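**Jellamero two-finger gripper kit, bought with our own money**

We paid 2,804 for the kit in December, which was most of what Rajkumari Nishad had set aside for bench equipment. The Zarkora would have left us enough for a spare set of fingers. I argued for the Zarkora and lost, so read the rest with that in mind.

The price on the page covers the gripper, the wrist camera and a mounting plate. It doesn't cover the power supply, and the replacement finger pads are another 100 a pair. Ramanauskas, who sold it to us, quoted five days for delivery and then charged extra for it. Put all of that in your budget before you ask anyone to sign.

The brochure talks about "household handling". I'd want to know whose household. Their demo uses foam blocks, well spaced on a bare bench, and I don't know anyone with a table like that. We've given ours chargers and leads to deal with, among other clutter, as that's the job we were buying for.
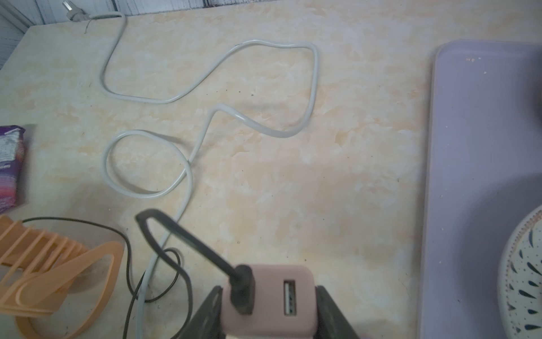
*Pink USB adapter between the fingers, black lead plugged into its side, white cable loose on the table.*

Small, rounded things are where I'd press the seller hardest. Ask for a trial on your own objects, cables included, and don't accept a video. Elīna Mockus likes the wrist view and says she'd pay for it again. I find the fingers take up a fair bit of it.

Support is by email only. The manual is thin on setting the grip force, and the one useful page is in the appendix.

Would I buy a second? Not at this price. Clamau will rent you something similar by the month, and I'd do that first.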